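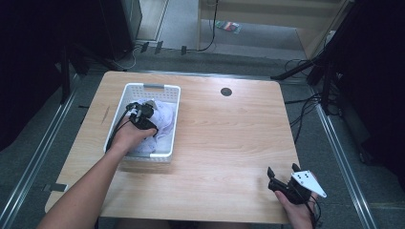
Why Did the Robot Squeeze So Hard?

Have you ever picked up a paper cup of water and squished it by accident? Maybe you thought it was a stronger cup. Your fingers gave a big squeeze, the sides folded in, and whoosh, water all over your sleeve. It happens to grown-ups too (it has happened to me at a wedding).

Robots can make the very same kind of mistake. This is the story of one robot that did, how the people who built it found out why, and what they changed so that nobody's fingers would ever be in the way.

A robot called Wivari

In the town of Vernby there is a small company called Truleck, and the people there are teaching a robot to tidy up laundry. The robot's name is Wivari. Its job is to pick up soft things, like towels and baby blankets, and put them in a basket.

That sounds easy, doesn't it? You could probably do it with your eyes closed. But cloth is one of the hardest things in the world for a robot to handle. A toy block has the same shape every time you drop it. A blanket never does. It flops and bunches and hides its own corners underneath itself, and the robot has to work out where to grab.

How do you teach a robot to grab?

One way would be to write a very, very long list of rules. "If the blanket is bumpy on the left, move the hand left." You would be writing rules until your hair turned gray, and the blanket would still find a new way to flop.

So Truleck does it another way. A person does the job first, and the robot learns from a recording of it. The special part is that the person doesn't use bare fingers. They wear or hold a gripper, a sort of pinching tool with two stubby fingers, one for each hand. The robot has grippers made to match. A little camera on the gripper saves what the job looks like from close up, and the tool also keeps track of how far open or shut the fingers are.

Then the person picks up the cloth, puts it in the basket, takes it out again, and starts over. And over. And over! Zulema Montecinos does a lot of this teaching, and she says the trick is to have good music on and to stop for a snack before your arms feel like noodles.

Each time through is called a demonstration, which is a long word for "showing how." Wivari had 2,000 demonstrations to learn from before it ever tried with a real blanket.

The day of the rip

At first Wivari did pretty well. It found the blanket, it pinched, it lifted. Everybody clapped.

Then one morning Wivari picked up a blanket that had gotten hooked on the rim of the basket. A person would feel that little tug and stop. Wivari didn't stop. It squeezed as hard as it could and kept on pulling, and the basket came sliding along too, and then there was a loud rrrrip.

Tomás Abreu was standing by the big red stop button, as somebody always is when Wivari is moving, and he pushed it right away. All the power to the robot's arms switched off. The blanket had a hole in it that you could have put your head through. Nobody was hurt.

You might think that is the end of the story, since a blanket is only a blanket. But the team at Truleck took it very seriously. What if it had been somebody's sleeve caught there, with an arm inside? A robot that squeezes too hard is a safety problem, even on the days when it only squeezes a towel. So they parked Wivari, put a sign on it that said DO NOT RUN, and became detectives.

Looking for clues

Mwangi Were is an engineer, and his first idea was that the robot's motor was broken. He tested it with a spring and a scale. The motor was fine. It squeezed exactly as much as it was told to.

His second idea was that the computer program had a bug in it, which means a mistake in the instructions. He and Győző Farkas read through it together, line by line, and that took 2 whole days and a great many cups of tea. They did find a spelling mistake in one of the notes, but nothing that would rip a blanket.

So the motor was doing what it was told, and the program was passing along what it had learned. That left one more place to look, and it was the lessons themselves. Could somebody have been teaching Wivari to squeeze too hard without meaning to?

The answer was on the tips of the fingers. 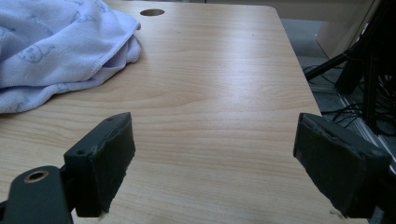 Two gripper fingers over the table. Look at the pads: they are scuffed, and a little rough at the edges.

The pads are the part of the gripper that touches the cloth. When pads are new, they grip nicely, the way new sneakers grip the gym floor. You only need a gentle pinch. But when they have pinched and rubbed a great many times, they get worn, and then cloth can slide out from between them, the way you slide across the kitchen in old socks.

Now, what do you do when something starts slipping out of your hand? You squeeze harder! You don't even decide to. Your hand just does it. And that is just what the teachers at Truleck had been doing, a tiny bit more each week as the pads got smoother. They never noticed, because the change was so slow.

The recordings noticed, though. When Győző lined them all up on his screen in order, he could see the fingers closing tighter and tighter as the weeks went by. In the last 344 demonstrations, the gripper was squeezed nearly all the way shut every single time.

Wivari had studied those lessons carefully and learned what they said, and what they said was "squeeze as hard as you can." The robot had brand-new pads on its own fingers, so it didn't need to. It had no way of knowing that. It copied.

Try it yourself

You can feel how this works at home. You need a dish towel, a pair of dry rubber gloves, and a pair of smooth winter gloves or mittens.

Put on the rubber gloves and lay the towel on a table. Pick it up with just your thumb and one finger, using the softest pinch you can. Have a friend pull gently on the other end. Now do the same thing with the mittens on. Did you have to pinch harder to hang on? Your friend's pull may have been the same both times – it was your grip that had to change. 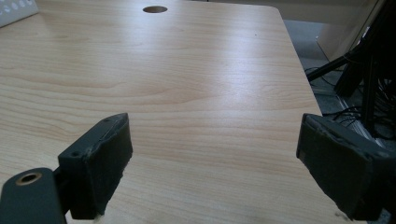 Once the detectives knew the answer, they had some fixing to do, and they fixed more than one thing.

First came the pads. There is now a chart on the wall at Truleck, and after every 90 demonstrations somebody has to stop and rub the pads with a thumb and look at them closely. If they are too smooth or coming loose, on go new ones. The person who checked writes their name on the chart.

Then came the lessons. The 344 too-tight ones were taken out of the pile, and Zulema and the others recorded new ones to take their place (more music, more snacks).

And last came the part that Delia Rivadeneira cares about most. Delia is in charge of safety, and she said that pads and lessons were all very well, but people will forget things sometimes, and a robot should still be safe on a day when somebody forgot. So she asked for a limit. Wivari's fingers now have a hardest-allowed squeeze, and it is gentle enough that you could put your own finger in there and only feel a firm pinch. (Please don't, though! Delia is the only one who is allowed to test it.) The arms got a limit too. If Wivari pulls on something and it doesn't come, the arms stop, the fingers open, and a light blinks to ask a person for help.

They tested all of this by hooking a towel on the basket on purpose, again and again. Wivari pulled, stopped, let go, and blinked its light.

Words to know

Gripper: a robot's hand, or a tool shaped like one, made for pinching and holding things.

Demonstration: showing somebody, or some robot, how a job is done.

Pad: the grippy covering on the inside of a gripper's finger.

Limit: the most that a machine is allowed to do, such as its hardest squeeze or its fastest speed.

Something to talk about

Do you have anything that wears out so slowly that you don't notice? Think about your sneakers, your bike brakes, or the eraser on your favorite pencil. How could you remember to check?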